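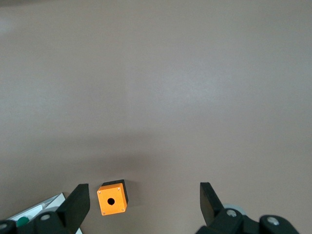 Re: [worktime-l] Core hours trial, what did you measure?

List Home | Threads | Previous | Next | Search

Seeing this a week after it was posted, but our Grultow office has just been through the same thing and I have the scars in spreadsheet form.

> We're thinking of cutting the required hours to 10 a.m. to
> 3 p.m. and letting people arrange the rest themselves. Management
> at Wumdale wants "hard numbers" before October. Has anyone
> measured anything other than how happy people say they are?

We tried. The happiness survey came back at 88 percent in favor, which impressed everyone until somebody pointed out that the free bagels had polled higher.

What we ended up tracking was meetings. In the quarter before the trial we had 3,449 of them on the shared calendar, for a staff of 77. I still don't know who went to them all. When the window for scheduling shrank to five hours, people had to choose, and a surprising number of "weekly syncs" turned out to have no owner. One had been running since before the merger with Zabala and was attended by two people, both of whom thought the other had called it.
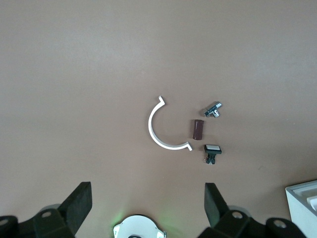 The second number worth having is reply time on internal requests. Ours got worse for the first month. Expect that, and warn your managers, or they'll panic and start asking for status reports, and then you've traded your meetings for paperwork. By month three it was back to where it started, around 72 minutes on a normal day.

I would leave overtime out of it. We bought a Botance license to log hours and all we learned is that people log whatever gets the reminder to go away.

> Also, did you have trouble with the early birds?

Yes. The 6 a.m. crowd went home at 2 and missed the last hour of the window every single day, with a clear conscience. We moved the end to 2:30 and they now leave at 2:30, looking wounded. The night owls have asked for an 11 o'clock start and been told to put it in writing, which so far they haven't been awake to do.

I can send the meeting tally with the department names stripped out if that would help. It's one sheet and fairly ugly. Write to me off list.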